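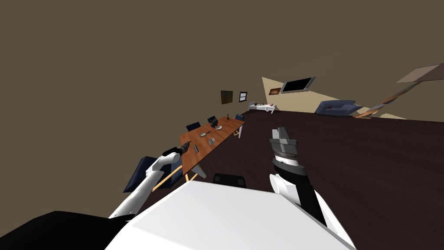

Brustwood Shared Workshop – Robotics Bench

Build the room before you build the robot. I have come to hold that view firmly after a winter on our two-armed machine, which members call Imrie.

We started in December by pricing motors. That was a mistake. The money went into parts for a reach we had only guessed at, and 3 of the brackets we cut are now scrap. A simulated dining room with a long table, some chairs and a few dishes costs nothing to rearrange. Put the arms in it and you soon have to think about where a chair back gets in the way of an elbow.

Some members say simulation is a way of avoiding the bench. I understand the complaint. A rendered pan has no grease on it, and friction in software is a number somebody typed. The real arms will still surprise us.

But a bad shoulder height is cheaper to fix on a screen – and easier to argue over. I would ask every new project here to spend its first 6 weeks that way.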